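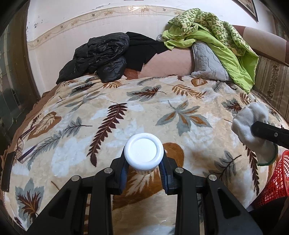
3.2 Enrollment and Session Format

The Brornevau program offered free drumming and theater classes to teenagers at two recreation centers, Clirness and Alva. Of about 600 families contacted by mail, 300 returned a consent form, and 200 young people attended at least one class before the end of August. Attendance was taken from the sign-in sheets kept at each center – late arrivals were recorded as present.

Classes at Clirness were grouped by age, while those at Alva were open to all ages and grouped by experience. Both centers used the Gruvlow lesson plan without changes. Dropout was defined as three missed classes in a row. Participants who moved from one center to the other were analyzed under the center where they first enrolled.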